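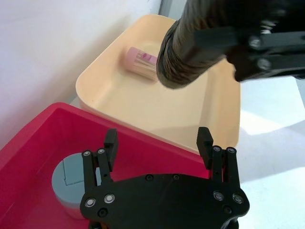
Visit to the Ivum fruit growers' open day in Clarnesico

I went to the open day of the Ivum cooperative on a Tuesday in September, together with other members of our small garden club. The bus from Zonov takes almost two hours and we arrived a little late, when the first tour had already left. It was not a problem, the next one started at eleven.

The cooperative has 149 member families. Most of them grow plums, and a smaller part grows apples and quince. Our guide brought us first to the old orchard behind the packing hall. The trees there are pruned low, so a person can pick almost everything while standing on the ground. I asked how much fruit is lost to wasps in a warm year, but she did not want to give a number. She said it depends very much on the day of picking.

After this we saw the drying house. It has two chambers, and the plums stay inside for one night and most of the next day. The smell is very strong and sweet, and my jacket still had it when I came home. The stones are left in, which I did not expect. They told us that the local buyers want it so.

In the cellar there was a tasting of four plum varieties. I liked best the one they call Kavanagh, a small and rather sour plum with a thick skin. It is sold only at the gate and it does not travel well. I bought two kilos and must agree, some were already soft on the bus.

Lunch was soup and dumplings in the yard, for 200 in the local money, coffee included. The benches were full and we had to wait for places. The talk about grafting in the afternoon was good but too short, and from the back rows it was difficult to hear the speaker. I wrote down that they cut the scions in January and keep them in damp sand until spring.

Those who want to go next year should take the early bus and bring a box with a lid. The shop at the gate closes at four.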